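Why I'd rather watch the second team

I have been going to Clokside rugby matches for long enough that people assume I care about the league table. I do, a little. But if you gave me a choice between a sold-out Saturday-style blockbuster under the lights and the second team slogging it out on the back field at Trandon, I'd take the back field and bring a folding chair.

Part of it is noise. At the big ground they play music after every try now, and between scrums, and while some poor guy is getting his knee strapped. The announced crowd in December was 2588, and I swear I couldn't hear one of them over the speakers! On the back field you hear everything. You hear the hooker calling the lineout (and calling it again, louder, when the locks forget). You hear the ref explaining himself. I've learned more about the breakdown from standing near a chatty referee than from all my years of TV commentary.

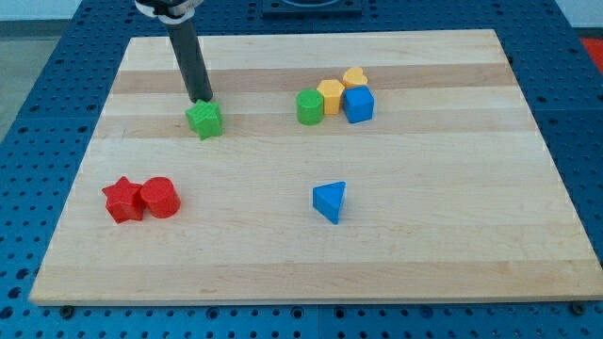 The other part is the coaching, and I'll admit I'm biased. Illia Romaniuk runs the second team, and he's one of those coaches who can't explain a backline move without grabbing whatever is on the table. Ketchup packets, car keys, my coffee. Give him a striped maple board and a green star-shaped block and he'd have the block playing inside center before you sat down. I love that. The first team gets tablets and a slide deck, and then they run the same crash ball up the middle all afternoon. His kids try things! They drop plenty of them too, and we lost by two points to Karakaya doing precisely that, with a long miss pass that landed in the parking lot. I'd still call it the best match I saw all season.

So when the club says it may cut second team fixtures to save up to $600 a month, I get grumpy. I know money is tight. I also know what Skindetti charges for the new warm-up shirts, and I'd start there. Players coming back from injury need somewhere to play that isn't a cup semifinal. So do the late starters, and the ones who are thirty-four and slow and still turn up to training in the rain.

Come out to Trandon before the season's over. Kickoff is at 2, parking is free, and the grill is usually going by halftime. Bring a chair, though, because I'm not giving you mine.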